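Passing runs, missing blocks
Feb 15, 2025

The engineer who runs block-placing trials at Rakance does not like the word "glitch." I asked what she would call it when an arm reports a completed job and the block never got onto the board.

"A false pass," she said. "We had 30 of them in 313 simulated runs."
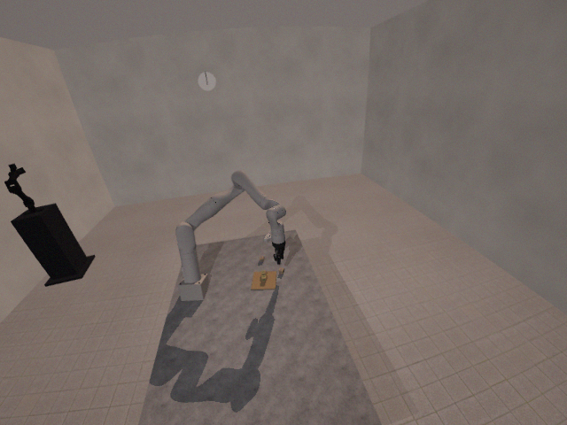 Her team found them by hand in May, after the Bravbridge software had marked every one as a success. The grip check, she says, looked at finger position and nothing else. I asked why anyone had trusted it.

"It was the default."

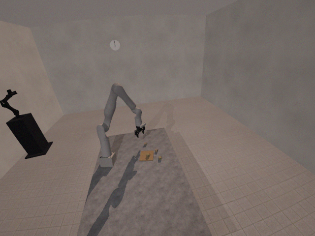
Bravbridge has since sent 2 patches. She was polite about the first. The second stops the arm when the grip reading and the block position disagree, and she calls that "closer." I wondered if a simulator can tell us much about safety near people.

"Some. Less than the brochure says."

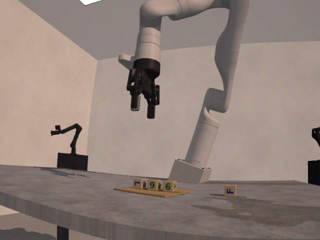
Rakance still plans to move the routine to real arms at its Urban site. She wants 3 clean weeks first. Asked whether she'd get them, she said the schedule wasn't hers.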